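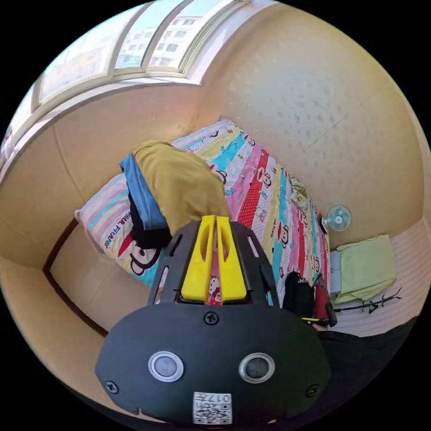

Picking up one piece of clothing from a pile of several is the sort of chore most of us learned before we could tie our shoes, and Khrystyna-Mariia Stelmakh has spent the better part of a year trying to work out why robots make such a mess of it. Her suspicion, which has grown into a method and then into a paper, is that we have been teaching them with our worst habits left in. A person carries a hand-held gripper into an ordinary bedroom, works the fingers, and everything the tool sees and every way it moves becomes a lesson for a robot arm later on. A bed with a mustard-yellow garment on top of a blue one and a black one, all of it heaped over a pillow with a big cartoon monkey face, is just about the perfect classroom. Three garments, three colors, and soft edges hanging every which way! You'd think it would be easy to show a machine which one to take, and in a way it is. The trouble is in how we show it.

Stelmakh works at the Didenko lab in Umcombe, up a flight of stairs that smells faintly of toast (there is a bakery next door, and I will admit I arrived early for my visit and left late). The method she and her colleagues came up with is called Jerkgate, a name she says she tried to change in June and couldn't, as everyone in the building was already using it. It has nothing to do with bad manners. Jerk is what engineers call the rate at which acceleration changes, the thing you feel in your neck when a bus driver brakes in a hurry. The gate part is just what it sounds like. Some motion is let through to the learning stage, and some is kept out.

When people hold a gripper, they hesitate. They reach toward a sleeve, change their minds, wiggle a little, back off, and go in again from the other side. To a friend watching, that all reads as someone thinking. To a learning program it reads as instruction, and the program dutifully learns to wiggle. Put that program on a real arm above real laundry and you get a machine that pats at a shirt for a while and then grabs two things at once.

"I watched it do my own little shake," Stelmakh told me, holding up her right hand and doing the shake for me over her tea. "I have it when I am unsure. The robot had it too, in the same place, just before closing. I was embarrassed and also very interested."

The usual cure for this is to collect more recordings and hope the wiggles average out, and there is something to be said for it if you have the people and the months. A small lab has neither. So the team went the other way and looked hard at what they already had, which was 200 recordings of garments being lifted from beds and chairs. Jerkgate slides a window 2 seconds long over each recording and measures how rough the motion is inside it. Rough stretches that end in the fingers closing are kept, on the theory that a firm grab is supposed to be a bit abrupt. Rough stretches that end in nothing much are dropped from training, while the smooth parts on either side stay in. No recording gets thrown away whole, a point Stelmakh came back to more than once, and I think it matters to her for reasons beyond the math. People gave their time to make those recordings, and she doesn't like to waste it.

The cleaned-up lessons then go to Jisia, the lab's robot, a single arm on a rolling base that lives beside the copier. The test was plain enough to explain to my mother, and I have since done so. Jisia faced 40 piles of clothing, once after training on everything and once after training on what the gate let through, and had to lift only the top garment each time. With everything left in, it brought up a single garment on fewer than half the piles. With the gate in place, it managed most of them, and it got there faster, with a good deal less patting.

I asked to see the failures, since failures are usually the best part of a lab visit, and there were some lovely ones. Jisia still struggles when the top and second garments are close in color. It also gets into trouble with knits, where the slow, fussy little motions that people make to separate one layer from another look an awful lot like dithering. The gate cuts those out along with the rest, and the robot never learns the fuss it needs. Stelmakh thinks a sense of touch in the fingertips might help tell useful fiddling from the other kind, but she was careful to say that she has not tried it yet, and that the present results are for one robot, one sort of task, and recordings made by 2 people who happen to share an office.

What comes next is towels, then fitted sheets, a prospect that made both of us groan out loud. Before I left she put a gripper in my hand and let me lift a sweater from a chair. I thought I did rather well. She ran my recording through the gate while I put on my coat, and it kept the beginning and the end.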